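Coin cells, empty slots and a lot of cable: a refurbisher on what goes on inside an office desktop

4 January 2022

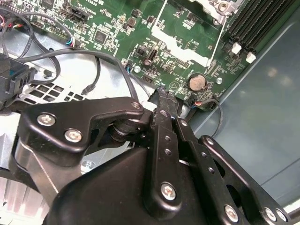
Starting with the battery

The workshop manager at Kostier handles desktop computers that offices have finished with. Most come in lots from a single customer. The current one, from a parts distributor called Vergara, is 216 machines, and the manager expects the last of them to leave the bench in March.

The first thing checked on each board is the coin cell. On a green board like the one shown it is easy to find, a round silver disc in a holder near a mounting screw.

"We measure it before we do anything else," the manager said. "A fresh cell reads a little over 3 volts. If it's under 2.8 we replace it. The clock may still be keeping time at that point, but the machine is going to sit in a box for months and I don't want it coming back."

The cell keeps the clock running when the computer is unplugged. On older boards it also holds the startup settings. A weak cell tends to show up as a wrong date, and a wrong date causes trouble with secure websites and with logins on an office network.

"People bring us a computer that can't open its mail," the manager said. "They've had the software reinstalled. The date says it's years ago. It's a battery."

In the Vergara lot, 23 cells have been replaced so far. The old ones go into a tub with tape over both faces, so that they can't short against each other.

Memory out first

Memory modules are pulled before the board is inspected, and the slots are left empty until the board has been cleaned. The manager is particular about the latches at the ends.

"You push the latch outward and the module lifts. You don't pull the module. If a latch snaps, the slot will still work for a while, but the module can creep up and then you get a machine that fails once a week. Those are the worst ones to trace."

Modules are tested in a separate rig and refitted in matched pairs where the board supports it. Slots are blown out with dry air at low pressure. The manager does not allow brushes in them, having found bristles in the contacts more than once.

Cables

Asked which part of the job takes the most time, the manager named the cabling. In many office cases the power leads are bundled and left to loop over the chassis floor, and a loop that reaches the board can get in the way of a screw or a header.

"I don't need it pretty. I need it off the board and away from the fan. One tie at the drive bay, one near the vent holes, and stop there. If you tie everything down, the next person has to cut it all."

The thin colored wires that run to the front panel are treated separately. They are photographed in position, then unplugged one at a time. Kostier keeps a binder of header layouts, now at 17 pages, for boards where the printed labels are too small to read comfortably or are hidden by a connector.

"Power button, reset, drive light. Swap two of them and the computer looks dead. It takes a minute to fix if you have the page in front of you and half an hour if you don't."

Screws and records

Mounting screws are checked by hand with a short driver. The manager's rule is to tighten in a cross pattern and stop when the screw seats, with no extra turn. Boards that have been overtightened sometimes show fine cracks near the hole, and these are set aside for parts.

Every machine gets a record in Stilliso, the stock program the workshop uses. It lists the cell voltage, the memory fitted, any slot fault and the name of the case model. Two machines from the Vergara lot have been written off, both for corrosion under the board.

"Somebody had a plant on top of them," the manager said.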